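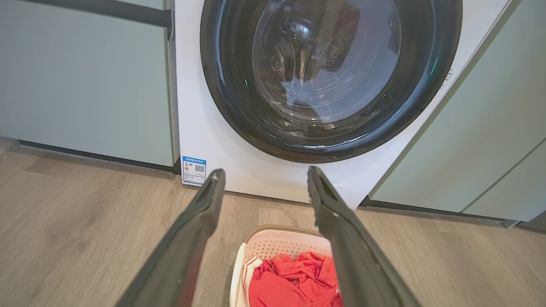
Home > Rooms > Laundry > Reader Chats

Feb 17, 2025

I'd been promised a cup of tea and a proper look at the laundry, and I got both (plus a biscuit, bless her). My host this month lives in Stendalden and asked to stay nameless, "because my sister reads this and she'll want to borrow the basket." Fair enough!

She had the cupboards done in September by a little joinery outfit called Hinds, and the whole job came in at roughly 2,000 dollars. The colour took longer to settle than the work did. "I wanted green, but a tired sort of green," she told me. "I had sample cards stuck up for 25 days. My favourite lost." The washer slots in between the cabinets, with its door facing straight out over the pale grey floor, and she likes being able to plonk a basket right in front of it.

We got onto sorting, as you do. She does 4 loads a week and keeps reds well away from everything else, at least in theory. "In practice there's always a white thing hiding underneath," she said. "I tip the lot out on the floor now and have a proper rummage." Jerseys go in inside out, on cold, and they never see the dryer. She learned that one with a netball top whose numbers came off in flakes.
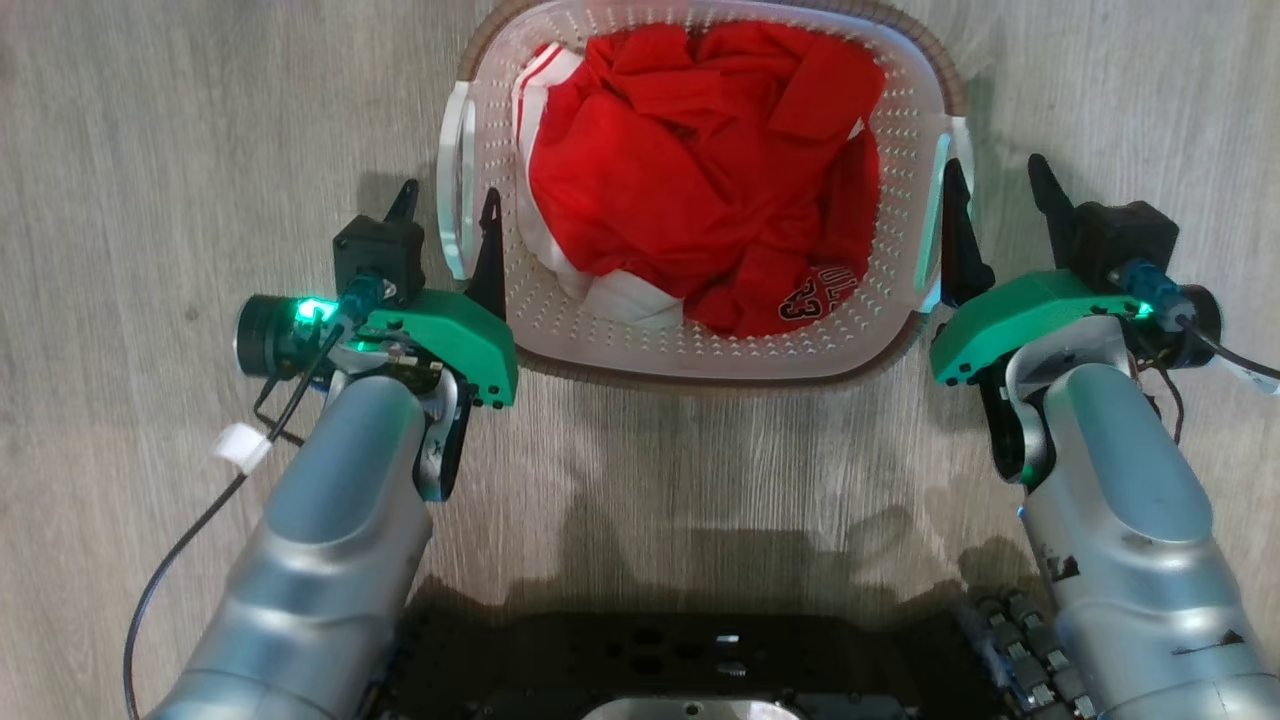 Her neighbour, who'd wandered in for the tea, reckoned cold water was a waste of time on anything worn for sport and that she'd never go under forty degrees. They've been having that argument for years, I gather, and it carried on while I found my shoes.

Filed under: Laundry, Small Rooms, Home Visits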